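Teaching a gripper to tidy up: my term project report
Morag Mowat, 2022-11-10

So the plan I handed in back in August said I would train an arm to sort small household bits into a tray, and that collecting the examples would take up a little corner of the schedule. Anyone who has done this before is probably laughing already. Collecting the examples was the project, more or less, and the training part got squeezed into what was left at the end (sorry to my supervisor, who did warn me).

The task itself is simple to say. There's an object on the table, the gripper picks it up, carries it over to the tray and lets go. I drove the arm by hand for every try, using the lab's hand controller, and the computer saved the wrist camera picture and the joint positions the whole way through. Each try is what I'm calling an episode. I used Lernolix for the recording and the labelling, and a little script of my own, named Lerkov for no good reason at all, to throw out the bad ones.

My first batch was terrible. I was so worried about dropping things that I crept along, stopped, looked, crept a bit more, and the files were full of long pauses where the arm just sat there. A model trained on that learns to sit there too! I spent a whole evening watching it hover over a sponge and do nothing. After that I made myself a rule that once I'd started moving I had to keep moving, even if the grasp looked like it was going to be a bit ugly.

The second thing I got wrong was the starting position. I'd been bringing the arm back to exactly the same spot every time, and it felt very tidy and scientific, but it meant the model had only ever seen the job begin one way. Nudge the arm a few centimetres over and it was completely lost.

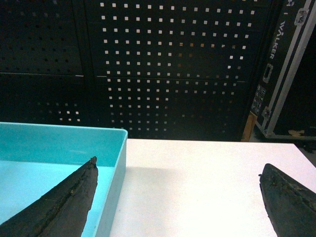
From then on I started each episode somewhere different - higher, lower, off to one side, sometimes already over the tray so that it had to come back for the object. I also moved the tray itself between sessions. It made my driving slower and my success rate worse, and I had to redo a fair few, but the behaviour of the trained model got better almost straight away. If I could tell my August self one thing it would be to vary the start before worrying about anything else.

Colour was a problem I hadn't thought about. My first lot of objects were all dark, and with the sort of view you get from the wrist they were easy to confuse with the fingertips once the gripper closed in. I swapped in lighter and brighter things and ended up with 12 objects in the final set, including a bath sponge, a clothes peg and a chunky marker pen. The peg was my favourite. The marker pen rolled and I grew to hate it.

By the end I had 1,761 episodes that passed the Lerkov checks. I trained two models on them, the plain one that my lab group calls Deák and a slightly bigger one called Lumetti, which looks at a short run of past pictures instead of only the latest. Lumetti was smoother to watch and much better at recovering from a missed grasp. It was also painfully slow on the lab computer, so most of my testing was done with Deák, and I'd want a fairer comparison before claiming very much.

Labelling took longer than I'd allowed for. I marked each episode as a clean grasp, a messy grasp or a miss, and then went back two weeks later and found I disagreed with myself on plenty of the messy ones. My definition had drifted. I wrote it down properly the second time (object leaves the table on the first close, no regrasping) and relabelled the lot with a big pot of tea beside me.

Things I'd still like to try: two objects on the table at once, a different tray, and getting somebody else to drive. Everything in the set has my habits in it, and I've noticed the model comes in from the left a lot, same as I do. The recording settings and the labelling notes are in the project folder, along with the Lerkov script, which needs its comments cleaned up before anyone else has to read it.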